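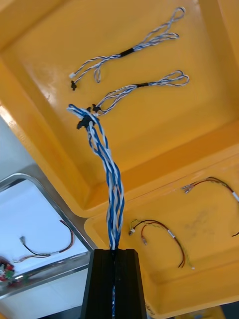
Blue and white wires twisted together in a bundle.

How Does a Train Ticket Work?

When your family goes on vacation by train, somebody has to buy tickets. A ticket is a promise. You pay the railroad, and the railroad agrees to carry you from one place to another.

Long ago, every ticket was a small piece of card. Today many tickets are on a phone. They show a square pattern called a code. The conductor points a scanner at the code, and the scanner looks up your trip.

What does a ticket say?

Most tickets tell you where you get on, where you get off, and what time the train leaves. Some also give you a car number and a seat number. If your ticket says car 5, seat 13, look for the number 5 near the door of the car. Then walk down the aisle until you find seat 13.

Why do prices change?

Think of the night train from Imow to Peten. The trip is 900 miles long, and the train can carry up to 2000 people. In June, when school is out, lots of families want to go. The seats sell quickly and the price goes up. In winter there are more empty seats, so tickets cost less. Buying early often saves money too.

Do children need a ticket?

Usually, yes. On many trains a child's ticket costs less than an adult's. Babies who sit on a lap may ride free. Each railroad has its own rules, so a grown-up should check before the trip.

What if you have to change trains?

Sometimes no train goes all the way. You might ride to Mahlangu, get off, and take a second train to Postar. This is called a connection. Look at the big board in the station to find your next platform.

Words to know

Conductor: the person who checks tickets on the train.
Platform: the place where you wait to get on.
Fare: the price of a trip.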